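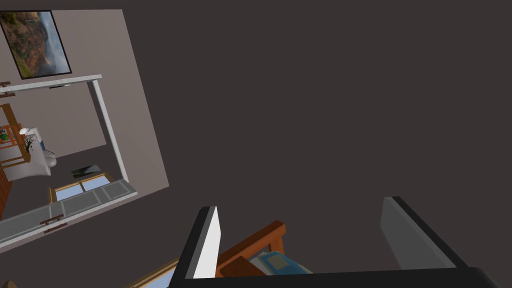

Chore test in a simulated home, gripper view.

Plundov says its household software still isn't ready for real homes. Simulated rooms only, 200 chores, 72 finished without help. Results out in April.

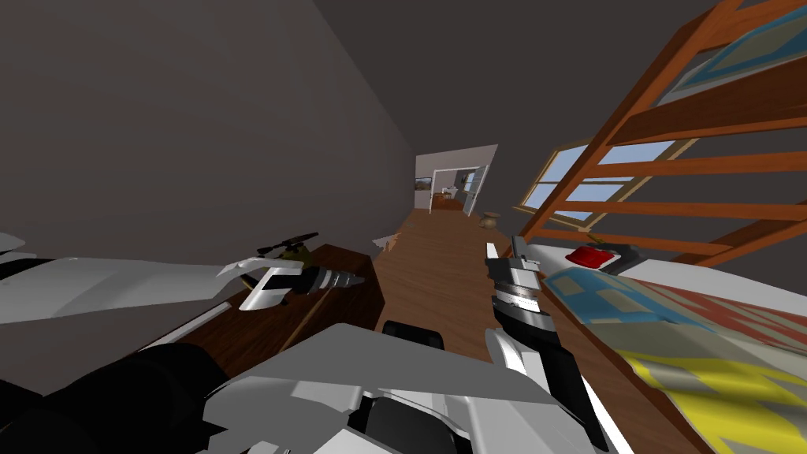

Tidying is the hard part, says project lead Annelies Koster. Big stuff fine, small stuff slow. A toy helicopter on a dresser, gripper right at it, can eat up almost 20 minutes of computing. "Beds are worse," she said. Quilts are are still off the list.

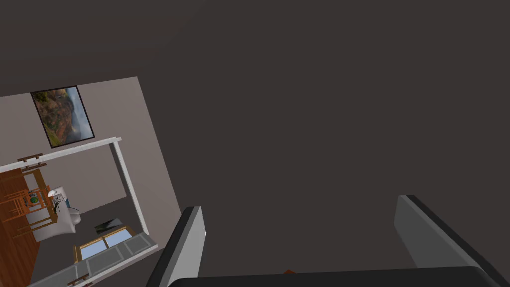
Shop-floor jobs come next, with partner Kuipers. Shelf stocking first, 2 sites. No date for a home verison.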